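Features > Outdoors > Gardens and Buildings

The long life of the garden loggia

A loggia is a simple thing. It is a roof or a beam held up on columns, open on at least one side, with a wall behind it. People have been building them onto houses for centuries, mostly in places where the summer sun is too strong to sit in, and they have lately come back into fashion in places where the sun is hardly ever too strong at all.

In Rorgate, a small hill town with a long quarrying past, there are more of them than anyone needs. The town sits on pale stone, and when stone is what you have, you build with it. Most of the older houses on the upper road have a covered walk or an open bay on the garden side. Some have been glazed in and turned into kitchens. Some have lost their roofs and stand as rows of columns with roses on them. A fair number are still used for what they were meant for, which was sitting down out of the sun with something to eat.

I went to look at them in March, when the leaves were not yet out and it was possible to see how they were put together. I went back in summer to see how they worked.

What the columns do

The first thing to notice about an old loggia is how thick the columns are. They are nearly always heavier than the load requires. A timber beam and a tiled roof do not weigh so much that they need a stone drum you can't get your arms round. The builders knew this. Thick columns were partly habit and partly show, but they also kept the space cool. Stone takes a long time to warm up and a long time to cool down, so a column that has been in shade all morning is still giving off a little chill in the middle of the afternoon.

The effect is small but it can be felt. On the warmest day of my second visit I carried a thermometer between the gardens. Out on the lawn of one house it was much too hot to read a newspaper. Under the loggia, on a bench set against the back wall, I was glad of my jacket after an hour.

Spacing matters as well. Columns set close together give deeper shade and a better sense of enclosure, but they cut up the view and make it awkward to move furniture. Columns set wide apart let in light and air and more rain. The old Rorgate builders seem to have settled on a gap wide enough for two people to walk through side by side, and kept to it for as long as they went on building. 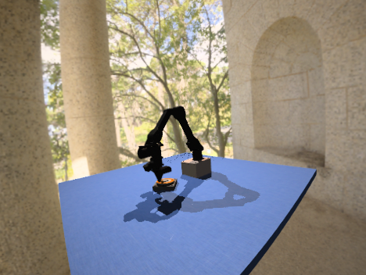 Walls are the other half of the matter. The back wall of a loggia is often the house itself, but where it is freestanding it has more work to do. It stops the wind, and it bounces light back into the covered part, which would otherwise be gloomy. Pale stone is very good at this. Limewash is nearly as good and a great deal cheaper. Dark brick is poor, and people who have built a loggia against a dark wall tend to end up painting it.

Soft stone has its own problems. Water gets into it at the foot, where splash from the ground keeps it damp, and frost then takes the face off. You can see this all over Rorgate. The lowest course of a wall will be worn back by the depth of a finger while the stone above is as crisp as the day it was cut. The usual cause is a hard cement render or pointing put on in the last century by someone who wanted to keep the water out. It keeps the water in. Lime mortar lets the wall dry, and the repair work I saw being done was mostly a matter of raking out cement and putting lime back.

Building one now

Kopecký, a building firm that has worked in the town for three generations, told me it had put up 12 new loggias in the past few years and repaired 18 old ones. The new ones are not copies. They tend to be shallower than the originals, because gardens are smaller, and the roof is more often a plain slab or an open frame for climbing plants. The columns are usually cut stone around a steel core, which allows them to be thinner. Many customers ask for them thick all the same.

Cost is what puts most people off. A pair of solid columns in local stone, set on proper footings, is a serious piece of work before anyone has thought about a roof. The firm's advice to anyone on a tight budget is to build the wall well and spend less on everything else. A good wall with a canvas awning fixed to it will give most of the comfort. Columns can be added later.

Footings should not be skimped. A column puts its whole weight on a small patch of ground, and garden soil is often made up of whatever was thrown out when the house was built. Two of the leaning loggias on the upper road were built on old rubbish pits. Both have been propped, and one of them is now leaning the other way.

The direction it faces is worth a good deal of thought. Facing south gives you sun in winter, when it is low enough to come in under the roof, and shade in summer, when it is high. Facing west gives you the evening, along with the glare and most of the bad weather. North is cool and dull for much of the year, though one of the pleasantest I saw faced north across a valley, with the light falling on everything except the people sitting there.

Trees and leaves

Most of the old loggias had trees planted close by, and most of those trees are now too big. A lime or a plane put in as a sapling will have its roots under the paving within a lifetime. On the other hand, a loggia without any greenery near it feels like a bus shelter. Light coming through leaves is a large part of the pleasure, and it is worth some lifted slabs.

Small trees are the sensible answer. Figs do well against a warm wall and cast a thick shade. Crab apples stay a manageable size and can be pruned up to leave a clear view underneath. The nursery at Elorik, down in the valley, sells a multi-stemmed hornbeam that has become popular in the town, and I saw several planted in the gap between the last column and the wall, where they soften the corner.

Climbers need more care than people give them. Wisteria is the classic choice and will pull a light structure to pieces. Ivy gets into the joints. A vine is easier to control and drops its leaves in winter, when you want the light, but the fruit brings wasps. Jasmine is no trouble if the spot is sheltered.

A place to sit

The best known loggia in Rorgate is the one behind the old assembly house, called the Gruveo after the family that paid for it. It has 15 columns along its open side. The town accounts record that it cost 772 crowns, which was considered far too much, and there was an argument over the bill that went on longer than the building work.

It was never finished. The far end was meant to turn a corner and join the stables, and you can see the rough stones left sticking out of the wall, ready to be built onto. Sparrows nest in the gaps between them. The floor slopes a little towards the garden so that rain runs off, and anyone who puts a round thing down on it has to go and fetch it from the grass.

On the afternoon I was there a dozen people were using it. There were two chess games, a pram, and a long lunch that had started before I arrived. The gate is open from morning until dusk and there is no charge. Take a cushion, as the benches are stone too.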